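The first time Kerix killed me, I laughed out loud. I'd spent 20 minutes building a perfect little mining colony on the ice moon Vudero, with the drills humming and the lights on, and then I dug one level too deep and the whole thing slid into a crack. Gone! I had a new colony started before the music finished.

Kerix is a digging game from Drinosis, a studio of 2 people: Tumelo Swanepoel writes the code and Nandi Le Roux draws everything you see (and composes the music, which I've been humming all week). You get a crew, a map with 262 tunnels to find, and ice that remembers every hole you put in it. Push too hard on one side and the far side starts to groan. I love that groan. I've learned to play with headphones on just to catch it early.

"We wanted the ground to be a character," Le Roux told me. "A grumpy one."

The crew are great too. My favorite is Madigan, an engineer who mutters about her knees and can brace a ceiling in no time — keep her fed and she'll save your run more than once.
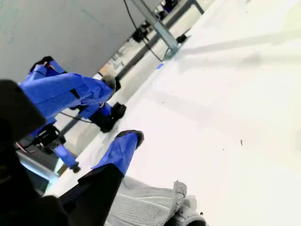

*A pale surface at a slant, with a table leg and a hanging cable behind it.*

Swanepoel says the ice code was rewritten from scratch last December, after testers kept finding ways to float entire buildings. A few of those tricks are still in there if you go looking, and I hope they stay.

The late game does get crowded, and the map screen could use bigger icons on a handheld. But I'm 2000 meters down right now, Madigan is complaining, and there's a warm glow under the floor that I really want to drill into.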